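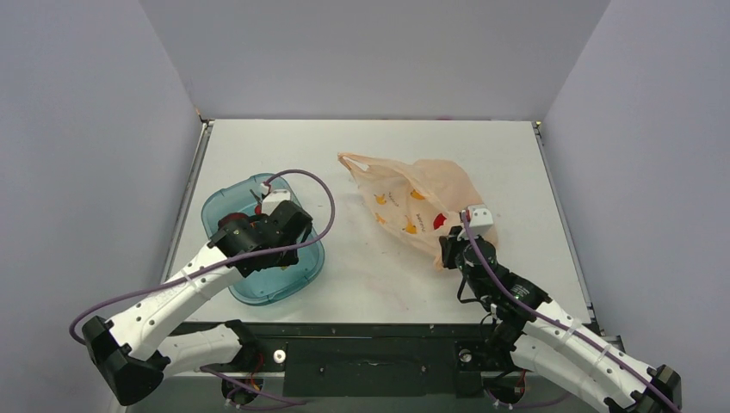
Fletcher Hinds reckons a bench folder is a waste of money if you've got a vice, two bits of angle iron and some patience, and he left a comment under my last post telling me so. Fair enough, Fletcher! I folded everything that way for years. But I'd got fed up with brackets that looked like bananas, so in February I bought the Trimeo bench folder and I've been using it most evenings since.

It was £299 from Tapsell, delivered on a pallet, which felt a bit much until I tried to lift it. You'll want a second pair of hands to get it on the bench. Four bolts hold it down, and they aren't in the box (grumble), so have some ready.

Setting up took me most of an evening. The instructions are one folded sheet with drawings the size of a stamp, and the bit about adjusting the clamping bar for different thicknesses is plain wrong in my copy. It says to wind the back screws out for thicker sheet, and all that does is push the bar forward over the fold line. Wind them in. Once I'd sorted that I got a crisp fold in thin aluminium on my second go and I may have shouted for my wife to come and look at it.

What's it like on steel? Fine up to 1 mm, I'd say, and then it depends how wide you're going. A short bracket in 1.2 mm goes over nicely. The full width in the same stuff bows in the middle, and you end up with a fold that's square at both ends and lazy in between. I had exactly that on a drip tray and had to dress it with a mallet. Stainless I've only tried in scraps. It springs back a lot, so go past your mark and check with a square.

The fingers are the best thing about it. They come off with an Allen key, so you can fold up all four sides of a tray without squashing the first two. Mine had a burr on one of them that left a little line on everything until I took a file to it. At this price I'd have liked somebody to have checked that before it left the factory.

The angle stop I'm less keen on. It's a collar on a rod with a thumbscrew, and the thumbscrew slips. By the time I'd done 10 matching brackets for the greenhouse staging the last one was visibly more open than the first. I swapped it for a proper hex bolt and it hasn't budged.

I did have a go on the Brakex before buying, at Alcides Magalhães's workshop over in Presholm, and it's a lovely thing, much stiffer, with a stop you can trust. It's also a good deal dearer and takes up half the bench. Alcides does ductwork all day long and needs that. I make toolboxes and the odd cover for the lathe.

Spares are easy enough, by the way. Tapsell list the fingers singly, and I rang to ask about a clamping handle (I'd dropped mine on the concrete, don't ask) and had a new one in the post by four o'clock.

So, Fletcher, would I go back to the angle iron? For one bracket, maybe. For a tray with four sides and a lip round the top, no chance. I'd give the Trimeo four out of five, and I'd happily have paid a bit more for a better stop and a readable set of instructions. Next job is a new chip guard in 0.9 mm, if I can find where I put the layout blue.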